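Back to news

Naststead traders' open evening fills the hall, and the follow-up course starts next

Sat 27 March

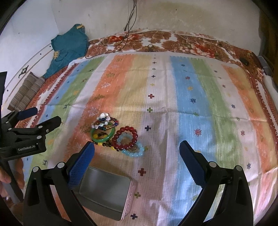

Bead jewellery and a metal box on a striped bedspread.

If you were one of the people who squeezed into the Naststead market hall for our spring open evening, thank you, and we hope your feet have recovered. It was the fullest we have ever seen the place, with 28 stalls running from the front doors right round to the kitchen hatch, and 252 visitors through the door by the time we put the chairs away. In February we were still fretting over whether we'd sell enough tables to pay for the heating, so you can imagine how pleased we all were.

Plenty of you have asked what comes after it, and the answer is a short course on keeping in touch with customers by post and email, run by Nesrin Yüksel of the marketing firm Vavis. Nesrin gave the talk at the end of the evening (the one with the shoebox of old birthday cards, for those who were at the back and couldn't see) and so many people stopped her afterwards that she very nearly missed her train. She has kindly agreed to come back and do the thing properly, over four Tuesday evenings after Easter, in the upstairs room at Frerichs.

The course is meant for very small businesses, the sort where one person makes the goods, answers the phone and does the books on the kitchen table once everybody else has gone to bed. You won't need any special software or a big list of names. Nesrin's own first mailing, years ago, went to the customers of a single shoe repair shop, and she still talks about it with great fondness.

"People come home from an event with a pocketful of names and then they feel shy about using them," she told us. "I'd like everyone to send one friendly letter before the course is over. A real one, to somebody who has bought from them before."

The first evening is about sorting out your list and asking permission to write to people, and the second is given over to what you might say to them. After that there's a session on offers and vouchers, with a look at what Wolto, the card and gift wrap shop on Bridge Street, learned from posting 500 of them to its regulars last autumn. The final evening has been left fairly loose so that everyone can bring along what they've written and have it read by a kind pair of eyes.

There are 19 places, that being as many as will fit round the tables upstairs at Frerichs with any comfort, and stallholders from the open evening have first refusal until the end of next week. Whatever is left will go to anyone trading in Naststead or the villages. Tea and coffee are included, and Frerichs will be keeping the downstairs counter open late for anybody who comes straight from work and wants something hot.

To put your name down, ring the office or call in at the market hall any weekday morning. Please say if you need the lift, as it has to be unlocked for us in the evenings.

We also have a green umbrella and one child's glove left over from the open evening, both waiting at the office.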